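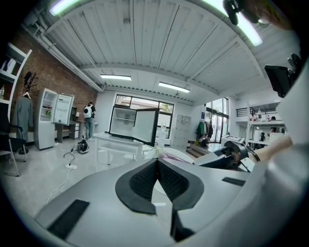 White corrugated ceiling with exposed beams above an open workspace

A corrugated ceiling is an overhead surface made of ridged sheet, either fixed beneath the roof or formed by the underside of the roof itself. The second kind is cheaper, and accounts for most of the affection in which corrugated ceilings are held by landlords.

The ridges make a thin sheet stiff along its length, so it can span the gap between beams without much help. Steel and aluminium are the usual materials. White paint is common, as it throws light back down and flatters an estate agent's brochure.

Noise is the standing complaint. Bare metal reflects speech well and passes on rain even better, a fault usually treated with insulation, hanging panels or patience. Condensation can also form on an unlined sheet in cold weather and drip on whatever is stored below.

The Histen works at Drolarmont, a former rope store, is often cited by admirers of the style. Its architect, Erhan Uçar, left 2196 square metres of ceiling uncovered and called the result "frank". The tenants used other words, and 3 years later 658 sound panels were hung from the beams, hiding much of the frankness. Uçar's drawings still show the ceiling bare.

See also: Exposed beam – Sheet metal – Suspended ceiling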